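4.2 Does sorting by color hold up at home?

Earlier work takes it for granted that people sort laundry by color before it reaches the machine. We doubt this. Kalogeropoulos and Michailidis asked households in Tarkard what they did and got 1865 replies, most of them claiming a strict split between darks and whites. Saying so costs nothing. Our own look at baskets gives that claim little support: dark knits and white cotton shared a basket often enough that we would not build a model on the stated rule. Figure 3 is one such case. A mixed basket may still be sorted later, and we cannot rule that out.
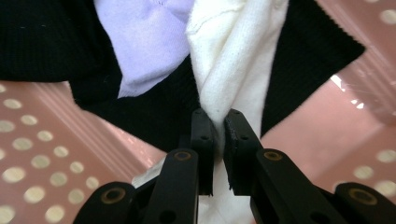
Figure 3. Mixed load in a pink plastic basket: black ribbed knit, pale lavender fabric and a twisted white cloth.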